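Small-Batch Beer in a Small Flat: Kitchen Tips From the Sticky End

I have been making beer at home for long enough to have ruined two tea towels, a saucepan and one friendship (it recovered, the saucepan didn't). What follows is the stuff I wish had been on the back of the kit box instead of a drawing of a monk.

Start smaller than you want to

Everybody wants to make a barrel. Make a demijohn's worth. If it comes out tasting of plasters, and the first one might, you will be pouring away a few pints and some pride. The full-size kit from Jidumon makes a great deal more than that, and I know somebody who drank the whole of a bad batch on principle. He was not well company that February.

Clean, then sanitise

Two jobs, done in that order. Washing-up liquid gets the muck off, hot water gets the washing-up liquid off, and a no-rinse sanitiser deals with whatever you can't see. Sanitiser poured over dried yeast crud gives you slightly fresher crud. Unscented washing-up liquid, please. My lemon one got into a stout and stayed there.

Anything that touches the beer after the boil gets dunked: spoon, funnel, thermometer, airlock, bung, scissors for the yeast packet. People always forget the scissors.

Where to put the fermenter

Out of the sun, off the main route to the loo, and somewhere the temperature stays put. An airing cupboard sounds ideal and is usually far too warm. Bedrooms do nicely if the person you share one with can sleep through a plopping noise.

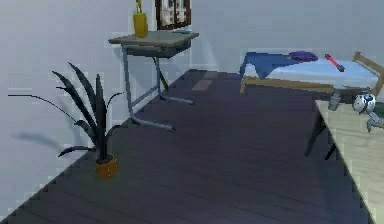 Can I stand the fermenter straight on the floor?

A tray underneath is a better idea. Fermenters foam over in the first couple of days, generally at night, and old beer between floorboards smells like a student union for weeks. A big roasting tin will do, or the lid of a storage box. In winter put a folded towel between tray and floor to keep the chill off.

The boil

Use a pan with twice the room you think you need. Wort sits there looking bored until you turn round to find the hop scales, at which point it leaves the pan and glues itself to the hob. Stay put for the first ten minutes of a rolling boil. When the foam starts to climb, turn the heat down and spray the top with cold water from a plant mister. (A clean one. Leonie Koller used the one she keeps for greenfly and had to start again.)

Weigh the hops. A handful is not a measurement. In my one-gallon pale ale, 13 grams at the start gives a decent bitterness and 24 grams at the end gives the smell. I once swapped those two figures over and got something you could have stripped a door with.

If you use dried malt extract, weigh it with the window shut and the kettle off. One whiff of steam and the bag turns to toffee, along with the scales and your sleeve.

Write things down

A cheap notebook, kept away from the hob. Date, yeast, gravity at the start, gravity at the end, what you thought of it. I did without for a year and made one really lovely brown ale that I have been failing to make again ever since. All I have is the back of an envelope saying "479 malt??" in pencil, and I don't believe it.
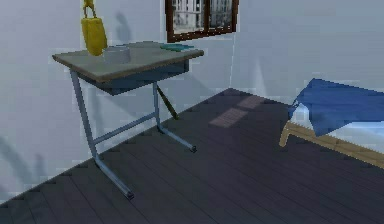 A quiet corner suits yeast and paperwork alike.

Bottling without tears

Siphon, don't pour. Pouring lets the air in and the air makes it taste of wet cardboard. Keep the end of the tube just above the sludge, and when you start sucking up sludge, stop. The last half pint isn't worth it, though I have never managed to believe this while standing there.

Put the sugar in all at once, dissolved in a little boiled water, and stir gently. Half a teaspoon per bottle sounds easier until you lose your place, and then you have some flat beers and some hand grenades. Proper beer bottles or fizzy drink bottles only. Nice square ones from the gift shop will burst.

The open dishwasher door makes a splendid bottling bench. Drips go in the machine, you shut the door, nobody need know. I got this one from Édgar Puma, who has no dishwasher and does it at his sister's.

Getting the labels off

Soak overnight in a bucket of hot water with a scoop of soda crystals. Most will float off by breakfast. The shiny ones won't, and no amount of scraping is worth it. Drink something else.

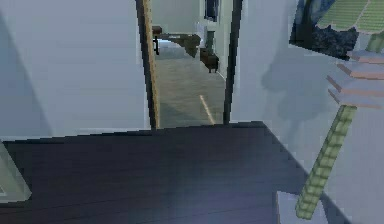 Storing the bottles

Stand them upright so the yeast settles on the bottom. Two weeks somewhere warm, then as long as you can bear somewhere cool. A lidded plastic crate is sensible for the first fortnight, in case one goes bang.

Chill for a full day before opening, pour in one go and leave the last centimetre behind. Kirsten Holst drinks the last centimetre and says it's full of vitamins. Sit upwind of her.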